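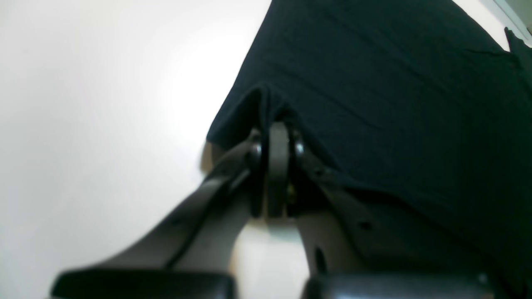

Brultumik Fabric Shaver, six weeks in
Reviewed 26 Oct 2022

I own too many black sweaters. Black is supposed to hide things, and it does hide coffee, but it shows every pill and crumb like a museum display. So I bought the Brultumik, after Pascual Urrutia at work told me mine looked "well loved." I knew what he meant.

It cost me 65 dollars, a silly amount for a tiny lawn mower. The Gollow I had before was a third of that and sounded like a bee in a soda can until the day it stopped sounding like anything.

What I like: it cuts. One pass over the elbows of my oldest cardigan and the fuzz was gone. The guard has three heights, and the tallest is safe on loose knits if you keep the fabric flat. The lint cup is big enough that I only emptied it once per sweater, which says something about the cup and something worse about the sweaters.

What I don't: the cup lid. It pops off if you look at it sternly, and then everything you just removed from the sweater goes back on the sweater. The battery is rated for 93 minutes. Mine gave up well short of that, halfway down a sleeve, and you can't run it while it's plugged in. I wore the cardigan like that to dinner. My brother-in-law Damián asked if it was a style.

The manual covers 112 pages in a great many languages and spends one line on how to change the blade. The line is "Change the blade." Replacement blades come in packs of two from Trenderix, and they did fit.

Skip it for fleece. It left a bald stripe on a throw blanket that I have since folded stripe side down.

Four stars for the shaving, two for the lid. I've put a rubber band around it and would buy it again, though I'd wait for a sale.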